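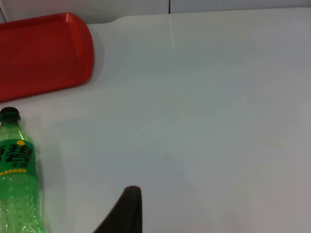

Table 2 at the Algate workshop, with a red tray and a green bottle on the white top.

About the Belletti Cell Care Workshop

The Belletti Cell Care Workshop sets up, maintains and repairs tabletop robot cells for schools, colleges and small laboratories. It operates from Algate, where it shares a building with the Belletti training rooms, and it is open to partner institutions throughout the teaching year.

Our Work

The workshop began as a repair bench for a single arm used in evening classes. It now looks after nine cells, of which two are kept at Algate and the remainder are placed with partner institutions. Each cell consists of one arm, one gripper with a wrist camera, a controller and a table with a white top. All nine are built to the same plan, known to our staff and students as the Jisten layout, so that a part or a setting proven on one cell may be moved to another with little further work.

Everyday objects are used for testing. Trays, bottles, cups and boxes are bought from ordinary stores and replaced when they become worn or dented. Clear and glossy items are included in every set, as these are the ones most likely to show a fault in the lighting or in the camera settings.

Setting Up a Cell

A new cell is normally ready for use two days after delivery. On the first day the table is leveled, the arm is bolted down and the cables are fastened along the underside of the arm with enough slack for the wrist to turn fully in both directions. The emergency stop is tested before any other function, and again once the gripper has been fitted.

The second day is given to the camera and the gripper. The camera is fixed at the wrist and adjusted until the tip of a finger can be seen at the lower edge of the view, with the table beyond it. This view is saved as the reference for that cell. The gripper is then opened and closed through 326 cycles at low speed, and the finger pads are measured before and after. A cell that passes is signed over to the institution together with its logbook.

Regular Care

Partner institutions carry out a short weekly check, for which the workshop provides a printed card. At most sites it is done on Thursday, before the first class. The table is wiped with a damp cloth and dried, the camera lens is cleaned with a lens tissue, and a current view is compared with the saved reference. If the finger tip has shifted in the view, the camera bracket is loosened, reset and tightened again. Specks or marks that remain on the table top after cleaning are entered in the logbook, so that they are not mistaken for objects at a later date.

Finger pads are changed after 1,000 hours of use, or sooner if the surface has become smooth. Wrist cables are inspected at the same time. The workshop asks that pads be replaced as a pair and that used pads be returned to Algate in the bag provided.

Repairs

Most repairs concern the gripper, the wrist cable or the camera bracket. These can usually be completed at the institution's own site. Faults in the arm joints are handled at Algate, and a loan arm is sent out when one is available. Every repaired cell is checked against its reference view and repeats the full gripper test before it goes back to the classroom. A copy of the test sheet is placed in the logbook, and a second copy is kept by the workshop.

Training and Partners

The workshop offers a course in cell care each February for teachers and technical staff. Participants take apart and rebuild a gripper, replace a wrist cable and bring a cell back to its reference view without assistance. No earlier experience with robots is required.

Spare parts are supplied by Lysenko, which also machines the camera brackets used in the Jisten layout. Drawings of the bracket are available to partner institutions on request.

Visits and Inquiries

Visits to the Algate workshop are by appointment. Institutions wishing to place a cell under our care are asked to write to the workshop office, stating the age of the cell, the type of gripper fitted and the date of its last service.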